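Skript Haustechnik, Teil 4: Heizungswasser und Entlüften

So, nach den Absperrventilen vom letzten Mal geht es heute um die Heizung. Ich fange mit dem Druck an, denn daran hängt fast alles andere, und in der letzten Gruppe habe ich das viel zu spät gebracht (Ivars Navickas hat mich zu Recht darauf angesprochen!).

Schaut zuerst aufs Manometer am Kessel. Im Einfamilienhaus liegt der Druck bei kalter Anlage meist zwischen einem und zwei Bar, den genauen Wert findet ihr in den Unterlagen. Pro Meter Höhe zwischen Manometer und oberstem Heizkörper braucht ihr 0,1 bar, dazu kommt ein kleiner Zuschlag. Und bitte nicht bei voll aufgeheizter Anlage ablesen, da steht der Zeiger immer höher.

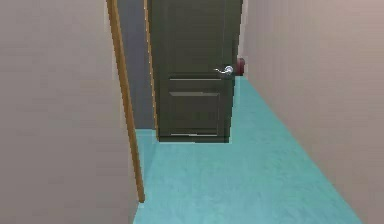
Beim Entlüften stellt ihr die Umwälzpumpe ab und wartet 15 Minuten, damit sich die Luft oben sammeln kann. Dann arbeitet ihr euch vom untersten Stockwerk nach oben. Schlüssel ansetzen, eine halbe Umdrehung, Becher drunter, und zudrehen, sobald nur noch Wasser kommt. Danach wieder aufs Manometer schauen, fast immer müsst ihr etwas nachfüllen.

Noch ein Wort zum Ausdehnungsgefäß. Wenn der Druck beim Aufheizen stark steigt und kalt wieder absackt, ist oft der Vordruck im Gefäß zu niedrig. Am Übungsstand Burach könnt ihr das selbst messen, Fereshteh Salehi hat dort den Prüfer liegen. Gemessen wird nur, wenn das Gefäß wasserseitig abgesperrt und entleert ist, sonst messt ihr Unsinn.

Aufgabe bis zum nächsten Mal: Eine Anlage enthält 100 Liter Wasser und wird von 10 auf 70 Grad erwärmt. Wie groß ist die Volumenzunahme? Die Tabelle steht im Anhang, Rechenweg bitte mit abgeben.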